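Writing handover rules for a two-arm cell

If you have two arms sharing one table, write your rules down before you write another line of motion code. I can't say this loudly enough! At Borkeck we ran for months on habit, and then Arnaldo Cordeiro sat down one February morning and put the whole thing on a single sheet. It's the best document we own.

Start with the shared zone. Mark out the part of the table both grippers can reach and treat it as a room with one key. An arm asks for the key, gets it, does its job, backs out and gives it back. If your task really needs both arms in there together (holding a part with one, steadying a tray with the other), write that as its own named mode with its own speed limit.

Next, define "open." Ours says both fingers at full spread, confirmed by the encoder, before the arm comes down to a part. Pick your number and stick to it.

Then cables. Move every joint through its full range by hand, power off, and watch the loops at the wrist. Anything that snags gets re-clipped.

Two arms at the white table, with the black part and both yellow gripper mounts in view each time:
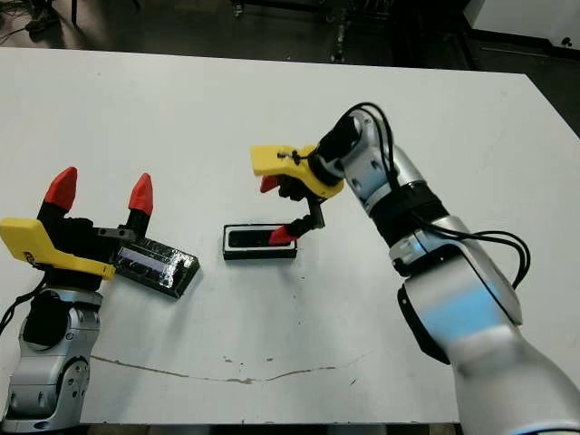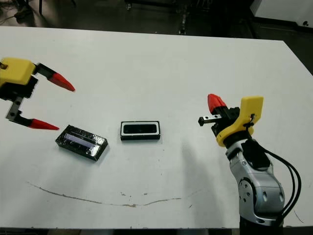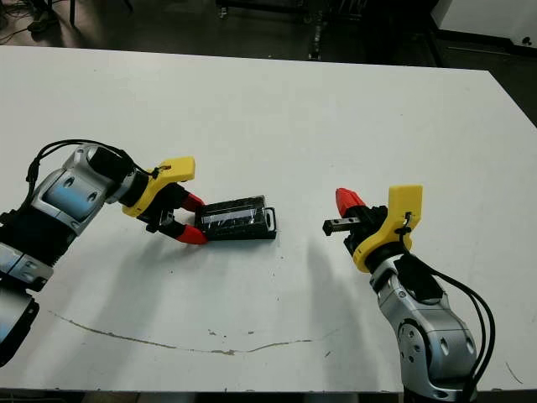 Now the log. Every stop gets a line, even the silly ones: time, arm, mode, what the operator saw. Ctibor Kadlec went through 1,519 of ours and found 12 that pointed to the same bad waypoint. I love that kind of thing!

Check the fingertips every 2,000 cycles and swap them in pairs. And read the sheet out loud with each new operator, standing at the cell, with the stop button in reach.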